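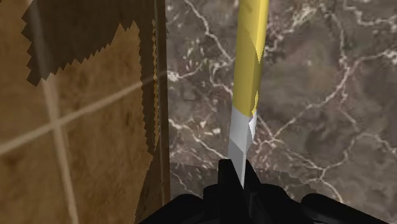

Print | E-mail this | 14 shares | 2 comments

Home > Papers > Household Studies > Section 4

4. What people keep in the kitchen drawer

I went into this part of the study thinking it would be the easy bit. We had already asked 119 households in Marsden and Gondora about their repairs (see Section 3), and all I wanted now was a quick look at where they kept the stuff they repaired things with. I figured a toolbox, a garage shelf, maybe a closet. Well, 91 of them took me straight to a kitchen drawer!

I should say how we did the visits. I came by in the late afternoon, usually when somebody was starting dinner, and asked the person who answered the door to show me the first place they'd look if a cabinet hinge came loose. I didn't say "tool" and I didn't say "drawer." Then I asked them to talk me through whatever they'd pulled out, and I wrote down how each thing had come into the house. Our pilot in Plirkuvetti had used a printed checklist, and people got stiff and started apologizing for the mess, so I dropped it.

The stories were better than I'd hoped for. Screwdrivers mostly came from parents, or from a previous tenant who left them behind (one woman has moved three times with a stranger's pliers and is very fond of them). Tape measures were bought new, then bought again when the first one went missing. Hardly anyone could tell me where their hammer came from. It was just there, the way a door is there.

Figure 4 plots how far each household's first-choice spot was from the front door against how many small repairs they told us they'd done since July. The line slopes down, so people who keep things close by do fix more, but I wouldn't lean on it too hard. Apartments are small and everything in them is close by. When I split the sample by type of home, the slope in the houses held up and the one in the apartments pretty much went flat.

Figure 4. Distance from front door to first-choice storage spot, by number of small repairs reported. Houses and apartments shown separately.

I also tried the Pitotik scale of repair confidence here, mostly out of curiosity. It did a decent job in Gondora and a poor one in Marsden, where a lot of people rated themselves low and then described rewiring a lamp. I think the wording is the trouble — "skilled" sounds like a job to them. I've changed it to "comfortable" for the mail survey, which went out to 900 addresses and is covered in Section 5, along with the return rates and the two questions I ended up throwing out.

Back to top | Previous section | Next section | Print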